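Section 4. Setting Up the Work Area and First Tasks

This section covers bench checks, placement of the robot at a counter, and the first supervised tasks. It assumes the frame, arms and hands are assembled as in Section 3 and that the Bowen controller has firmware loaded. If the arms have not been torque-checked, go back to 3.6 before applying power.

The instructions apply to builds in a home and in a shared shop such as the Larkow workshop. Where the two differ, a note says so.

Revised 21 January 2019. Replaces the November draft, in which steps 4.3.4 and 4.3.5 were printed in the wrong order.

4.1 What you need

Assembled robot with both hands fitted
Fesach power supply and its output cable
Cokard stop button, wired and labeled
Laptop with the control software installed
Network cable
Tape measure, at least 2 m
Masking tape
Small spirit level
2.5 mm and 4 mm hex keys
Task objects (see 4.5)

Do not substitute a bench supply for the Fesach unit. A bench supply in current limit will let the voltage sag when both shoulders move together, and the controller reads this as a fault on the wrist bus.

4.2 Choosing a counter

Any fixed counter with clear standing room in front can be used. A bathroom vanity, a kitchen counter or a heavy workbench will do. A folding table will not. The hands push down when they close on a flat object, and a table that flexes spoils the height calibration.

1. Check that the counter does not rock. Press down hard on each front corner in turn.

2. Measure the depth from the front edge to the wall. The arms reach safely to 50 cm past the front edge. Anything farther back is outside the work zone, even if the software shows a valid pose for it.

3. Measure the height of the top surface from the floor and write it down. It is needed in 4.4.

4. Look for an overhang. If the top projects past the cabinet doors, the front edge of the top is the reference edge for all measurements. Do not measure from the doors.

5. Close all doors and drawers under the counter. Tape them shut if they swing on their own.

6. Shut off the water supply to any faucet within reach and open the faucet briefly to release the pressure.

CAUTION: The hands are not sealed. Water in a finger joint will reach the position sensor. Dry the counter and the basin before every session. If a hand gets wet, remove power at the supply and take off the finger covers. Let the parts dry overnight.

Note: A sink basin is useful for practice, as it gives the planner a drop in surface height to deal with. It should be treated as a no-go zone until the tasks in 4.6 run without a stop.

4.3 Power and cabling

1. Place the power supply on the floor to the left of the robot, with the vents facing up. Leave a hand's width of free space on every side.

2. Confirm that the supply switch is off.

3. Plug the supply into a grounded wall outlet. In a bathroom the outlet must be GFCI protected. Press the test button on the GFCI device and reset it before continuing.

4. Connect the output cable to the base connector on the robot. Turn the collar until it clicks.

5. Connect the stop button. The controller will not enable the motors without it.

6. Run the network cable from the controller to the laptop. Wireless control works for status pages but must not be used for motion.

7. Check every cable for slack. Each arm should be able to go through its full range by hand, with power off, without pulling on anything.

8. Move loose cable away from the base and out of the operator's walking path. Coil the excess and tape it down.

CAUTION: Do not leave coils under the base. The base shifts slightly when an arm stops hard – enough to pinch a cable against the floor.

CAUTION: Keep the stop button on the operator's side and within arm's reach. It does not belong on the counter.

Note: On carpet tile, masking tape lifts after a few hours. Use cloth tape, and run it along the cable for its full length.

Shared workshop: Label both ends of the supply cable. The connectors on the Fesach unit fit several other supplies of different voltage.

4.4 Positioning the robot

The robot stands square to the counter, on its centerline where possible. Small errors here show up later as a steady sideways offset at the fingertips. They can be corrected in software, but moving the base is quicker.

1. Mark the center of the counter's front edge with a short piece of tape.

2. Roll or lift the robot into place so that the center of the base lines up with the mark. Two people are needed to lift it.

3. Set the distance from the front of the base to the counter edge at 40 cm.

4. Lock the base. Try to push it sideways at waist height. If it moves, lock it again.

5. Place the level across the top of the base, first left to right and then front to back. Adjust the feet until the bubble is centered both ways.

6. Turn on the supply. Wait for the controller light to go from blinking to steady.

7. Open the Setup page and enter the counter height from 4.2.

8. Select Home. Both arms move slowly to the rest position, with the hands low and apart in front of the body.

9. Open the Camera page. The head camera should show the work surface, with the hands at the bottom of the view.

10. Tilt the head until the whole front edge of the counter is in view. Tighten the neck screw with the 4 mm key. Do not overtighten, as the clamp is printed plastic.

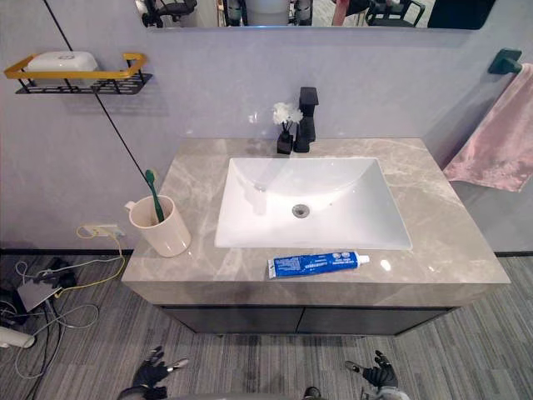

11. Save the head angle under a name that identifies the counter. A saved angle can be recalled, but it is valid only if the base is put back in the same place. Mark the position of the feet on the floor with tape before moving the robot.

12. Run Surface Scan. The result should agree with the measured counter height to within 5 mm. If it does not, check the level again and repeat the scan.

Note: Polished stone, glazed ceramic and mirrors return false depth readings. Glare inside a basin usually shows up as a hole or a spike in the scan. Draw a mask over these areas on the Scan page. Mask the mirror completely, down to its lower edge, or the planner will treat reflected objects as objects in the room.

Note: Turn off any lamp aimed directly at the basin. Even overhead light gives better results than strong light from one side.

4.5 Task objects

Start with light objects that cannot break. A toothpaste tube, a plastic cup and a toothbrush make a good first set. They call for different grips and are easy to replace.

1. Remove glass, razors, medicine and anything pressurized from the counter and from shelves within reach.

2. Fixed or decorative items may stay if they are outside the 50 cm limit. Items inside the limit must be removed or entered as obstacles on the Scan page.

3. Move hanging towels clear of the arm path. Cloth is not detected reliably, and a finger can hook a loop and pull the rail.

4. Lay flat objects parallel to the front edge, with space on both ends for the fingers.

5. Stand cups upright and away from the counter corners. If the cup has a handle, turn it away from the planned approach.

6. Weigh any new object before use. Do not exceed 114 g until the grip force table in Appendix B has been filled in for your hands.

CAUTION: Do not use an object that the hand could push into an open drain. Fit a drain cover if small parts are in use.

4.6 First supervised tasks

One person operates the laptop. A second person holds the stop button and does nothing else. Both stand behind the line of the robot's shoulders while the motors are enabled.

Task A: Hover

1. Set the speed limit to 10 percent.

2. Select the flat object on the Camera page.

3. Choose Hover. The nearer hand moves to a point above the object and holds there.

4. Compare the hand position with the object. An offset under 1 cm is acceptable. Correct a larger one by repeating 4.4 from step 1.

5. Select Home and repeat with the other hand, if the object is within its reach.

Task B: Touch

1. Leave the speed limit at 10 percent.

2. Choose Touch. The hand lowers until the fingertips register contact.

3. Read the contact value on the Force page. A normal reading on a hard counter is below 1,700. A higher value means the surface height is set too low. Press the stop button, raise the height by 2 mm and try again.

Task C: Pick and return

1. Choose Pick. The fingers close and the hand lifts the object straight up.

2. Wait for the hold indicator to turn green.

3. Choose Return. The hand puts the object back where it was picked up.

4. Repeat ten times without a stop or a drop before raising the speed limit. Raise it in steps of 5 percent.

CAUTION: Do not reach in to catch a falling object. Press the stop button and wait until the motor light is off.

Task C should be completed with the flat object first, then the cup. A toothbrush standing in a cup is harder than either, as it changes angle when touched. Leave it for last and expect to adjust the approach direction by hand.

4.7 If something goes wrong

Motors will not enable. Check that the stop button is released by turning it clockwise. Check the plug at the controller end.

Arm stops partway with a wrist bus fault. Check the supply cable at the base connector. If the collar is loose, switch off the supply before tightening it.

Hand misses to the same side each time. The base is not square to the counter. Repeat 4.4.

Hand misses in different directions. The neck clamp is slipping or the head angle was changed after the scan. Tighten the clamp and scan again.

Fingers close but the object slides out. Wipe the fingertips with a dry cloth. Metal fingertips need more force on smooth plastic; see Appendix B.

Planner refuses a position that looks clear. Look for an unmasked reflection or glare spot near the target.

4.8 Shutting down

1. Select Home and wait for both arms to stop.

2. Press the stop button.

3. Turn off the supply at its switch, then unplug it from the wall.

4. Support each forearm while the brakes settle. The arms may drop slightly.

5. Disconnect the base cable before moving the robot.

6. Enter the counter name, head angle and any stops in the build log.

Continue with Section 5, Recording and Replaying Motions.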